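Can a Robot Fold Your Laundry Yet?

Zilleo Kids: Big Questions About Machines
26 May 2023

Perhaps you have a chore at home which you don't like. Many children tell us it is putting away the clothes. So they ask us: when will a robot do it for me?

The short answer is: a little bit now, and not so well. Let us see why.

Which chores can machines do already?

A washing machine washes. A dishwasher cleans the plates. A small round vacuum can drive across the floor and go back to its charger when it is tired (it is not really tired, its battery is low). These machines are good helpers, but each one knows only its own job. The washing machine cannot take your socks out and carry them to your room.

In factories, robot arms are very strong and very exact. They can put the same screw in the same place all day long. The part always comes from the same side, and it always has the same shape. At home nothing is like this. Your sweater is on the chair today and under the bed tomorrow.

Why is cloth so hard?

Try this. Put a wooden block on the table and push it. It moves, but it stays a block. Now push a T-shirt. It makes wrinkles. Push it again and the wrinkles are different. A T-shirt has so many shapes that no person could write a list of them all.

For a robot this is a big problem. It must find out where the edge is, and where the sleeve is, and if it is looking at the front or the back. Sometimes the sleeve is hidden inside. You can feel for it with your hand without thinking. Your skin tells you if you hold one layer of cloth or two. Many robots have no feeling in their fingers, so they must guess from what the camera sees.

How does a robot hold cloth?

Many robots have only two fingers, and they close like tongs in the kitchen. When they close on something soft, the cloth comes together in a bunch, and long folds go out from the place where it is squeezed. 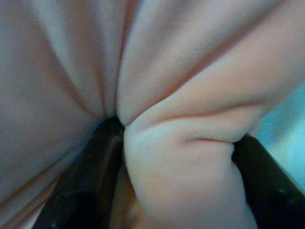 Paraskevi Karras wrote to us that her children wanted to race against such a robot, and she asked who would win. We think the children would win, at least with a whole basket of mixed clothes. A robot can be quick with one towel if it has practiced with towels. Give it a fitted sheet and it may need a long time, or it may stop.

How do robots learn it?

They practice, like you with a bicycle. One way is that a person moves the robot's arms and shows it the job again and again. A robot may need 2,196 tries before it is any good with one kind of towel, and then you bring a thicker towel and it makes new mistakes.

So who puts away the clothes tonight?

I am sorry, it is still you. But now you know that your hands are doing something very difficult.

Words to remember
Gripper: the part of a robot which takes and holds things.
Sensor: a part which lets a machine see, hear or feel.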